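Kitchen Tips I've Stopped Believing (And a Few That Stuck)

Posted by Nele Leemans, 2024-04-24

I have been keeping a folder of household tips since we moved to Donport, and most of them are rubbish. They get passed along because they sound clever, and I doubt many of the people passing them along have tried them twice. Over the past winter I went back through the folder and tested what I could in my own kitchen. The results are below, in no real order.

Vinegar and baking soda for a slow drain

It fizzes, and the fizz is the whole appeal. Put the two together and what you have at the end is mostly salty water. My drain ran at the same miserable speed before and after. What cleared it was taking off the trap under the sink and pulling out the plug of grease by hand. Put a bucket under it first. If you can't face the trap, a cheap plastic drain snake from the hardware store will get you most of the way.

Wooden spoon across the pot

Supposed to stop pasta water boiling over. It buys you a few seconds, then the foam climbs over the spoon as well and you have a spoon to wash. Turn the element down. A bigger pot helps too.

Lemon in the dishwasher

Smells nice when you open the door. I ran it for 3 weeks and the glasses looked no better. Then a seed got stuck in the spray arm. Cleaning the filter did more in one go, and I'm embarrassed to say how long it had been since I'd last done it.

Rice in the salt shaker

This one I'll allow. Donport is damp from November on and the salt does clump less. Use dry uncooked rice, change it when it goes yellow, and don't expect miracles from a shaker that sits beside the kettle.

Coffee grounds in the fridge

I was told they soak up odours. My fridge smelled of coffee and onions. An open box of baking soda wasn't much better, if you ask me. Throwing out the onion was free.

Sharpening a knife on the bottom of a mug

It does something. The rough unglazed ring will put a bit of bite back on an edge that's only gone a little dull, and I've done it at a rented cottage when there was nothing else. It won't fix a knife that's properly blunt and it's easy to hold a poor angle. My old Jansen paring knife has a wavy edge to this day from an evening of enthusiasm. Buy a whetstone, a coarse and fine one in the same block, and practise on something you don't care about.

Nesting everything to save room

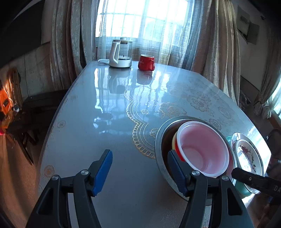
Storage advice nearly always assumes you have the cupboards for it, and that you enjoy lifting six things to reach the seventh. I went along with the nesting craze for a while and I've come halfway back. Bowls are fine. Plastic ones weigh next to nothing, so a pink bowl sitting inside a steel basin with a red one and a yellow one under it is no trouble to anybody, and the basin keeps the lot together when you carry it to the table. Cast iron is another matter, and so is anything non-stick, which gets scratched by its neighbours unless you put a cloth between. Make sure the bowls are properly dry before they go inside each other. A damp pair will grip like glue, and then somebody on the internet will tell you to use ice water in the top one and hot water under the bottom one. That works, I'll admit, though slowly.

Drawer liners

I paid too much for a roll of the Palina grippy kind and it left a waffle pattern in the paint. Plain shelf paper cut to size and held with two bits of tape has lasted longer and wipes clean with a damp cloth.

Oiling the cutting board every week

Once a month is plenty for mine, a Zedwood maple board that gets used daily. Food-grade mineral oil, a thin coat, left overnight, wiped off in the morning. Skip olive oil. It goes sticky and then it smells.

Next on my list is the business about freezing candles so they burn longer. I have a pair in the freezer now, beside the peas.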